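Plinodora notebook, December
Started 8:50 a.m., desk by the radiator

Right, back into the arms export permit coding. Ostap Shevchuk wanted a clean table of every permit that got held, paused or sat on while a foreign ministry somewhere was having a row with its neighbours, and I said sure, end of the week, like a fool. The full pull is 2,535 permit notices. I've now read enough of them that I dream in tariff headings.

Picked up where I left off with the holds. The trouble is the word "hold" (I know, I know, I complained about this in the last entry too). In the legislature's committee minutes a hold is when a member says no, I'm not clearing this one until I hear more. In the ministry's own releases it's called an administrative pause, and then the newspapers call both of them a freeze, and sometimes an embargo if the headline needs to be scarier. Four words, two different things, and one column in my spreadsheet. So I split the column. Took me until coffee but I feel so much better about it!
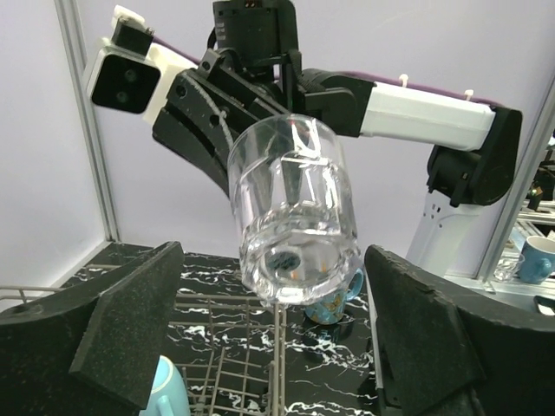 CODING RULES, REVISED

Writing these out in full so that whoever opens this in spring doesn't have to ring me.

hold_type = L if the objection comes from the legislature and is on the record: minutes, a letter, a floor statement. A quote from an unnamed staffer doesn't count. I had six of those coded as L and have moved the lot to U.

hold_type = M if the ministry stopped the clock itself. Look for "returned without action", that's their favourite.

hold_type = U for unclear. Use it freely. I'd much rather see a fat U pile than a pile of guesses.

Start date is the date of the objection and never the date of the press story. These can be weeks apart. For the Petek armoured vehicle file the letter went in before the summer recess and the first article came out well after everyone was back, and if you code from the article it looks like the hold was a reaction to the border closure, when the letter came first and doesn't mention the border at all. That one file changes the slope in the draft figure, so please, please check the letter.

End date is harder. Members hardly ever announce they've lifted a hold, the permit just turns up in the next quarterly list as if nothing happened. For now I'm using the first list it appears in and setting end_flag to 1. Not thrilled with it.

Informal clearance: there's a preliminary stage, before the formal notification, where the committee heads get a quiet look. A hold there leaves almost no paper. I've added a column called stage (P or F), and we should be upfront in the write-up that P is undercounted by an unknown amount.

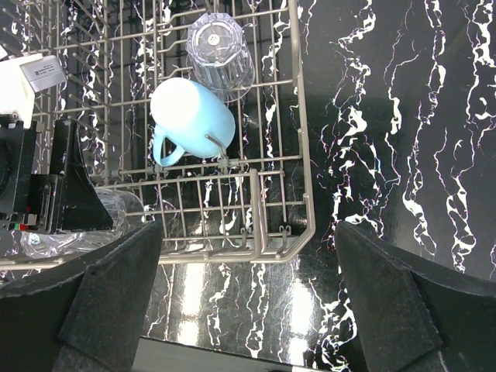
Ziltero run, 11:15 a.m.

Ran the matcher again with the new rules. It now flags 158 notices as held, L and M together, and that feels plausible next to my hand-coded batch. It still trips over a few things:

It reads "the Member held that the sale was consistent with policy" as a hold. Funny the first time. Added "held that" to the exclusions.

It can't tell Plamura the port from Plamura the shipping line, and both turn up in transit paperwork, often in the same paragraph. I've tagged the line as Plamura-S by hand for now. Ostap thinks we should drop transit records altogether. I disagree and will say so again at the meeting, seeing as half the interesting cases are goods that went through a third country while the first two weren't speaking.

French versions of the minutes: the matcher misses "suspendu" when there's a line break in the middle of it, which happens all the time in the scanned ones. Fixed the hyphen handling, rerun overnight.

Then I pulled every U where the value was blank and read them over a sandwich. Mostly spare parts and training contracts. There's a real question about whether training belongs in here at all. A government can stop selling a neighbour-quarrelling customer new kit and carry right on sending instructors, and if we leave training out we'd call that a full stop. I'd like it in, with its own flag. Colour-code it green or something so it's easy to strip out later if the reviewers hate it.

Also went back over the defensive/offensive column and I want it gone. The minutes use "defensive" for air defence radars, for patrol boats, and on one memorable page for a mortar. It tells you what the speaker wanted the room to think and that's all. If anyone's attached to it, come and argue with me. 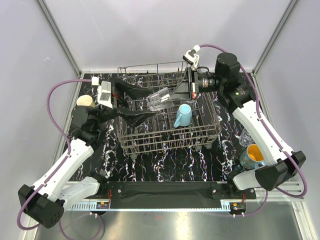 Still to do

Double-code a sample with Ostap. He does the first batch blind and then we compare. Last time our agreement on start dates was lousy and on type it was great, so spend the hour on dates.

Get the missing annex for the Petek file. The archive desk closes at 4, so phone before lunch.

Write the methods note. Limit is 3,000 words and I've already used a silly share of it on the meaning of "pause". Cut the history paragraph, keep the bit on preliminary review.

Ask whether the quarterly lists get revised after publication. Two of them have different totals from the copies I saved in spring, and I don't love that. Save dated copies from here on.

Rename the spreadsheet. "permits_final_new_REAL" has had its day.

Stopped 5:20 p.m., matcher still chewing through the French scans. Log is in the shared folder under overnight.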